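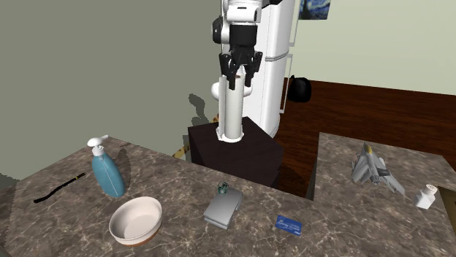 Second look at the Premetti kitchen package, on trial licence from Skorness. Mounir wants a yes or no on renewal before September, so these notes stick to what we would be paying for.

Install was clean on the older workstation. The licence covers 13 seats; we need five at most. Kitchen layouts load from a plain text file, and object positions can be edited by hand, which Tapio prefers to the graphical editor. The editor still loses its undo history on save. Reported to Skorness, no reply yet.

Base height is a single number in the layout file. Changed it and reloaded, no complaints. Changing the gripper model needs a full restart.

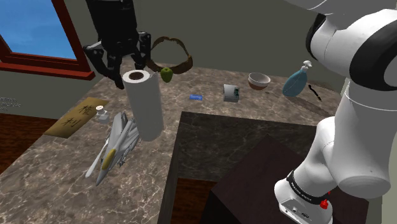 Arosance, 15th March

Clutter test layout, marble worktops, arm on the dark pedestal. The paper towel roll looks to be sitting slightly above the counter. Check the collision shape against the visible mesh before blaming the solver. Genowefa had a similar offset in Helmy and traced it to a wrong origin in the object file.

Object set is mixed in size, which suits us: model jet, apple, bowl, pump bottle on its side, a few small flat things. The flat ones will be the hard grasps.

Batch of 700 resets queued with random placement, seed 19. Step rate capped at 80 until Unathi has sorted out the graphics driver.

To do:
Print the roll's height above the counter at rest.
Ask Skorness whether object files can be edited under the trial terms.
Nouhaila to compare the renewal price with Helmy.
Repeat with the jet removed, same seed.

Leaning towards renewal if the offset is only a file error.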